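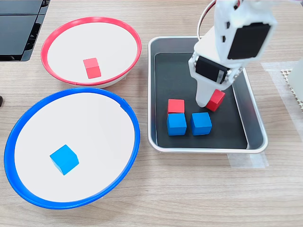 The sorting station at the July open day: tray of red and blue cubes, with one bowl for each color.

Progress report: Small Arm Demonstrations, second period
Prepared for the Morais fund by Glória Esteves, Prenddale workshop

Summary

The main item in this period was the open day in July, which the grant agreement lists as our first public demonstration. It went ahead as planned. We had 149 visitors through the door, counted at the sign-in desk. The arm ran from 10 in the morning until 4, with a break at noon. Spending on the event came to $3,718, within the line we had agreed with you.

What we showed

We kept to a single task. The arm picks up cubes from a shallow metal tray and puts them into two bowls, red cubes to the red-rimmed bowl and blue cubes to the blue-rimmed one. The tray has a black mat in it, which we added after the trial session in the spring because the cubes slid on bare metal when the finger touched them. With the mat in place they mostly stay where they are until they are picked up.

Visitors were asked to set out the cubes themselves before each run. We had worried that this would slow things down, but it was the part people liked best. Children in particular put the cubes touching each other, or hard up against the side of the tray, to see what the arm would do. Those are the harder cases for us. When two cubes touch, the gripper has less room to get down beside one of them, and it often has to push a cube clear before it can close on it.

The bowls and tray were placed by eye in the morning and the tabletop was marked with clear tape. One bowl was bumped early in the afternoon and we lost a few minutes putting it back. For the next event we want a base board with fixed positions.

Problems

The arm stopped twice during the day. The first time a servo overheated after a long stretch without a pause, and we let it cool for 20 minutes. The second stop was a loose connector on the cable at the top of the arm. We have since added a clip there. We had a spare servo on hand from Firkora but did not need to fit it.

Sorting errors were few and nearly all came late in the afternoon, when the light from the side windows changed. Closing the blinds fixed most of it. We would like to run with our own lamp next time.

Feedback

We put out comment cards and have read through all of them. The most common remark was that the arm is slower than people expected. Several teachers asked whether a class could come in and set up a task of their own. A production manager from Multetti stayed for most of the morning and asked detailed questions about the gripper, mainly how it would cope with parts that are not square. We told him we have not tested that yet. He has asked to see it again when we have.

Spending

The largest cost was staff time, followed by printing and the table hire. We did not use the money set aside for a second arm on the day and ask to carry it into the next period.

Next period

Build the base board and fit the lamp.
Repeat the touching-cube cases in the workshop and keep a record of each attempt.
Try cylinders and one irregular part in the same tray.
Hold two school visits, dates to be agreed with the teachers who left their details.

A full breakdown of costs is attached as a separate sheet. The comment cards have been scanned and can be sent on request.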